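Sistby Robotics Club Forum > Student Projects > Fabric handling, need opinions

darnen_dad
Started June 12, 2025

Okay, so a lot of you asked how the cloth project is going after I whined about it in the spring thread. Short version — we're still alive! The kids picked soft materials as their challenge back in November (against my advice, I wanted blocks, everybody always wants blocks) and they have stuck with it all the way through.

The task is simple to say and awful to do. Grab a piece of striped fabric that's draped over something puffy, fold it back, let go, don't drag everything else along with it. They record themselves doing it by hand with the gripper tool first, then train on the recordings. We're at 719 recordings and the goal is 1,000 before the summer showcase.
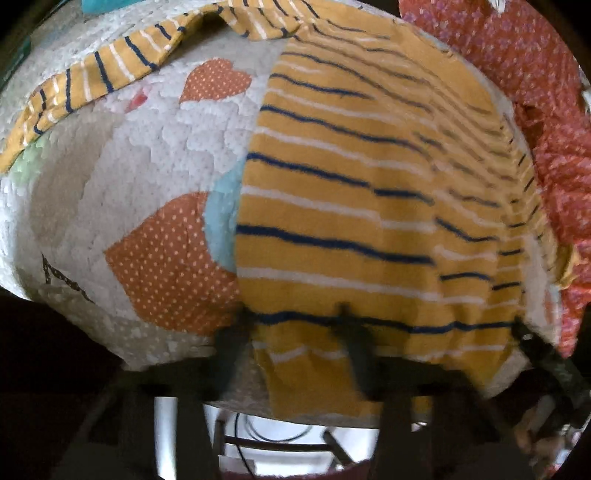

Beverley Cheetham thinks 1,000 is the wrong goal altogether and that the kids would learn more from 200 clean recordings than from a pile of rushed ones. She judged at the Abera meet, so I'm not brushing it off, but the team has that number written on the whiteboard and they're pretty attached to it. What would you all do?

triseck_mom
I'm with Beverley, sorry! Our team went for volume last year and half of it was kids racing each other. We threw out so much. Have them sit down and watch their own recordings for an hour, they'll get picky real fast.

gearhead_lou
Disagree. Messy recordings are fine as long as the fold gets finished. Cloth never lies the same way twice anyway, so you want the ugly starts in there. What you don't want is the same kid doing every single one from the same side. Ours only ever came in from the left and guess what our arm could do.

darnen_dad
Ha, we have exactly that. We've got 2 kids who do most of the recording and they both stand in the same spot. Switching them around tonight.

pinwheel44
What are you using for the stripes? Plain fabric gave us fits. The arm couldn't find the edge of the fold at all, and then we swapped in something with a loud pattern and it got a lot better. Could have been luck, we changed the lighting the same week.

darnen_dad
Mustard yellow with wavy navy and white lines. One of the kids chose it purely on looks. There's a red-orange print with little speckles in the mix too, and it bunches up. I'd like to take that one away until they have the basic fold down, but I got outvoted.

triseck_mom
Leave it in! A pile with only one cloth in it is a different problem.

gearhead_lou
Or take it out for now and bring it back at 900. You can't tell what's going wrong if everything is moving at once. I know, I know, I just said messy is good. I meant messy starts, I didn't mean extra stuff.

triseck_mom
That's a pretty thin line, Lou.

pinwheel44
Going back to the 200 thing — why not do both? Let them hit their number, then pick the best 200 and train on those separately. Run each one at the showcase and see which folds better. There's your poster board too.

darnen_dad
Oh, I like that a lot. I'll put it to the team and to Beverley. If anybody has a decent checklist for sorting good recordings from bad ones, please post it, ours currently says "looks nice" and has a smiley face next to it.

triseck_mom
I'll dig ours up after dinner. It's two pages and the second one is mostly about not chewing gum over the cloth.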